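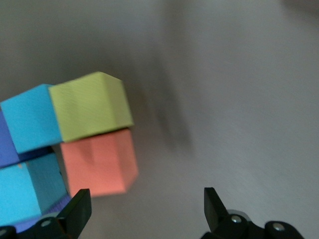 Wrist view, foam cubes task. Gripper open, cubes grouped at the left of the table.

Jesstead Cubes: data card

Summary

Jesstead Cubes is a set of 746 teleoperated episodes of a single arm picking and placing coloured foam cubes on a grey tabletop. It was gathered to train and compare small imitation learning policies that work mainly from a wrist camera. Each episode holds camera video, joint readings, the operator's commands and a one-line written instruction.

The set is meant for research on short tabletop tasks. It is too narrow to train a general policy by itself, and we have had the best results when it is mixed with other data or used for fine-tuning.

Contents

Episodes: 746
Arms: one, with a two-finger gripper
Cameras: 2 (wrist, fixed overhead)
Frame rate: 20 frames per second, both cameras
Task families: 8
Instruction language: English
Operators: Sadao Ikeda, Shota Murakami

Task families

pick_single: lift the named cube and hold it clear of the table
pick_from_group: lift the named cube out of a group of touching cubes
place_left, place_right: move the named cube to one side of the table
stack_pair: put one named cube on another
unstack: take the top cube off and set it down on the table
separate: push touching cubes apart without lifting them
gather: bring scattered cubes together

The families are not balanced. pick_single and the two place families make up more than half of the episodes. gather is the smallest and has the longest episodes. Check the counts in tasks.csv before drawing a sample, and weight by family if your training code allows it.

File layout

episodes/ has one folder per episode, numbered from 0000. Each folder contains:

wrist.mp4
overhead.mp4
state.parquet
action.parquet
meta.json

state.parquet gives the measured joint positions and the gripper opening. action.parquet gives the commanded targets for the same fields. Both are resampled to the video clock, so row n in either file belongs to frame n in both videos. The raw logs, at the controller's own rate, are kept at Koyama and are not part of this release.

meta.json holds the instruction, the task family, the operator's initials, the outcome flag and the session name. Session names are Lutow or Faria, after the two benches used. The benches have the same model of arm and the same camera mounts, but lighting differs. Lutow has a window to one side and soft shadows move over the table during the afternoon. Faria is lit from overhead lamps only.

Collection procedure

The operator reads the instruction from a prompt, starts recording with a foot pedal, carries out the task with a leader arm and stops recording with the same pedal. The follower arm begins each episode from a fixed home pose with the gripper open. Small errors in the home pose are left in.

Cube positions were set by hand between episodes. For pick_from_group and separate, operators were told to leave at least one pair of cubes touching face to face and to vary the angle of the group. No layout was copied on purpose. Some repeats will exist.

Instructions name cubes by colour and, where two cubes share a colour, by position as well ("the light blue cube nearest the arm"). Position words are always given from the operator's side of the table. This does not match left and right in the wrist view once the wrist has turned, and code that mirrors images for augmentation must swap the words too.

Outcome flag

success: the task was finished as written
partial: the named cube was moved but the end state is wrong
fail: dropped, wrong cube, or stopped early

Flags were set by the operator straight after the episode and checked by the other operator from the overhead video. Where the two disagreed, the lower grade was kept. Failed episodes are included. Filter on success if you want clean demonstrations only.

Known problems

The fingers and their mounts are black and sit in the lower part of the wrist image. Policies trained on wrist video alone tend to learn the gripper opening from the picture and ignore the state reading. We mask the gripper field at random during training to keep both in use.

Cubes near the side of the wrist view are often only partly visible. In pick_from_group the named cube may be hidden behind another at the start. The overhead view should be used to resolve these cases.

Light blue and purple-blue cubes are hard to tell apart in shadow. White balance on the wrist camera was locked for the Faria session and left on automatic for the early part of Lutow. The field wb_locked in meta.json records which applies.

Foam gives under the fingers. The measured gripper opening during a grasp is smaller than the true width of a cube, and the amount varies with where the fingers close. Do not use it as a size label.

In a few Lutow episodes the overhead video starts one or two frames late. These are padded with the first good frame and marked with overhead_padded.

Splits

train.txt and val.txt list episode numbers. The split was made by layout, so near-repeats of a layout fall on the same side. There is no test split. We evaluate on the physical arm, using layouts that are laid out fresh for each run.

Loading

Run load_episode.py with an episode number to print the metadata and check that frame and row counts agree. The script reads the files in place and writes nothing. Video decoding needs a local copy of ffmpeg.

Changes

1.1: outcome flags rechecked for stack_pair; overhead_padded added
1.0: first release, December

Contact

Questions on the data format go to Shota Murakami. Questions on the arms, calibration or raw logs go to Sadao Ikeda. Please give the episode number and the release version when reporting a fault.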